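The Long Shift at Tukbridge

What it takes to gather 1000 demonstrations of putting the groceries away

The first thing Zuleica Fontes does each morning is shake out the cloths. There are two of them, one red and one light blue, and they go down with whatever wrinkles they land in. Then the toy food gets tipped out across them, and she takes hold of the controls and starts filling a teal basket.

Fontes is one of four operators at Stirkov, a small company that rents the second floor of a former seed warehouse in Tukbridge. Stirkov collects demonstrations for people who train robots. A person guides the two arms through a task from start to finish, the machine records what its cameras saw and how its joints moved, and the recording becomes one example. The current order, for a client called Telutano, asks for 1000 of them, all on the same job of moving play groceries into a shopping basket.

When I visited, the team had 159 in hand that had passed review. Fontes was working through a run with a strawberry held in the far gripper and a potato next in line for the near one.
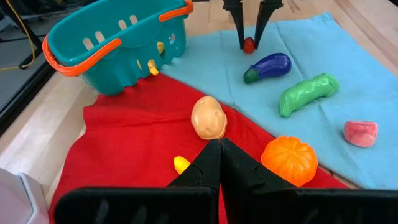
Too many people hear a number like 159 and think the work is going slowly, Eylül Demirtaş told me, when the thing to ask is how many of those the model could have guessed from the others. She would take a small set with real differences in it over a big one recorded on autopilot.

That view shapes the day. Before each run the operator draws a card from a stack. The card might call for the basket to be moved, or the cloths to be swapped over, or the left arm to go first. Some cards say only "messy." Halima Odera wrote most of them, and she says the messy ones get the best results, though she has had to ban a few habits. People asked to scatter things at random tend to spread them out evenly, and an even spread is easy to pick from. Now the food is dumped from a height and left as it falls.

Cloth makes the task harder than it looks. A gripper that comes in low on a bare table slides along it. On fabric it can catch a fold and drag half the groceries toward the edge. The operators learn to come down from above and close the fingers late, and that is the habit the client wants in the data.

Round items cause trouble of their own. They roll when touched off center, and the operator has to chase them. The team argued for a week over whether to keep those runs. Fotis Theodorakopoulos, who handles review, wanted them out, on the grounds that a model trained on chasing might learn to knock things away first. Odera wanted them in. A robot in a real kitchen is going to bump a tomato sooner or later, she said, and it needs to have seen what to do next. They settled on keeping a run if the recovery takes no more than 19 seconds. Anything longer gets thrown out, or goes into a separate folder that Telutano may or may not want.

Review takes up more of the week than I expected. Theodorakopoulos watches every run from the wrist views, usually at double speed, with a keyboard shortcut for each kind of fault. Common ones include a hesitation over the basket, a grip changed twice, and an arm left parked in the other arm's way.

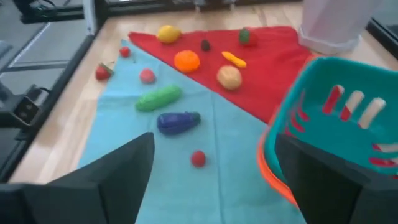 TECHNIQUE | Page 40

The wrist views matter most to him because they are what the model will have to work from when it is close to an object. An overhead camera knows where everything is. At the wrist, the fingers cover part of the view and the basket can cover more, and the arm has to act anyway. He rejects runs where the operator clearly picked something up from memory, with no sight of it from either wrist. The operator did fine in those, he says, but there's nothing in the recording to learn from.

Operators work in blocks and switch out when their hands get tired. Nhung Tôn, the newest of the four, told me the tiredness shows up in the recordings before she feels it. Her grips get wider and she starts dropping things in from higher up. She now stops when she catches herself doing it, and goes off to sort cards or clean the fingers with a damp rag.

Telutano wants the full set in November. After that, Stirkov has a smaller job lined up for Cordeiro, folding dish towels. Fontes has already asked to be put on it. She has been practicing on the red cloth at lunch, and so far she can get it in half, then in half again, with one corner sticking out.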